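Remarks for the Pennington Orchard Heritage Evening
Speaker: Paloma Sorensen

Good evening. On behalf of the Pennington Historical Society, I welcome our members and guests. The first orchard deed in our collection dates from 1794 and covers 34 acres along the mill road.

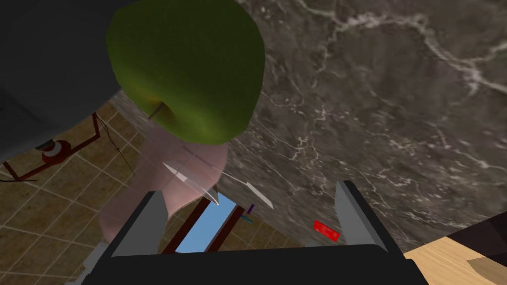

The early growers sold very little fresh fruit. Most of the crop was pressed for cider or dried for winter. A green apple with yellowish patches, like the one on the screen, would have gone to market only after the household had taken its share. Prices were set each July — well before picking.

(Pause. Next slide.)

The society now holds 500 letters and account books from these families. Analyn Dimaculangan will speak next on their care. Questions will be taken after her remarks, for 20 minutes.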